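The Flerura Letter
2020-04-27

Cider for a quiet spring

I had a whole column planned about the Barkine spring tasting, and then of course there was no spring tasting. So I did what a lot of you have probably done and went down to the basement to see what I'd been saving. What I'd been saving, mostly, was cider!

I came to cider late. For years I thought of it as the sweet fizzy stuff you bought when somebody's cousin didn't like beer, and then a couple of falls ago I stopped at the Dijkstra orchard on the way home from somewhere else and tasted a bone-dry one made from russet apples. It smelled like hay and orange peel and it had the kind of grip you get from strong tea. I bought a case on the spot (my trunk was already full, so it rode home on the back seat with the belt on).

The bottle I opened first last week was their still cider, the one with the gray label. It comes in at 8 percent, so treat it like a light white wine and pour it that way too, in a real wine glass and not too cold. If it comes straight out of the fridge, leave it on the counter while you get dinner going. I had mine with roast chicken and a heap of cabbage cooked down in butter, and I kept going back to the glass between bites, more than I do with most Chardonnay.

Next up was the Bundorero sparkling perry, made from pears. Only 188 cases of it this year, they told me when I called, and it's $22 a bottle, which I think is fair for something that gets bottled and corked by hand. It's softer than the cider, a little honeyed, with tiny bubbles that hang on for a good long while. I'd drink it before dinner with salty almonds or a piece of aged Gouda. One warning – the sediment at the bottom is harmless but it clouds up fast, so stand the bottle upright the night before and pour slowly.

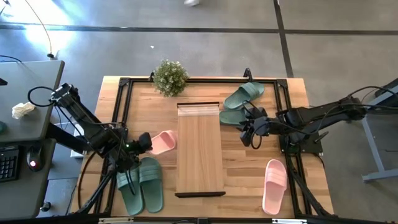 The one I didn't love was a hopped cider from February that had been sitting too close to the furnace. That's on me. Hops fade quickly, and by now it tasted like grapefruit rind and wet cardboard. If you have any hopped ones at home, drink those first and let the tannic ones wait. The dry russet can easily go another couple of years, as long as you keep it well under 70 degrees and out of the light.

A few of you wrote to ask about food that isn't cheese. Pork is the obvious one, but try the dry cider with a mild curry, or with fried fish and plenty of lemon. I also used the last half glass to loosen up a pan of onions and mustard for sausages, and I'd do that again tomorrow.

Both makers are doing curbside pickup, and Dijkstra will put together a mixed case if you call ahead and tell them how dry you like things. Barkine says the tasting may be back in the fall. Next time I'm getting into vermouth – send me your favorites, and tell me if you keep yours in the fridge.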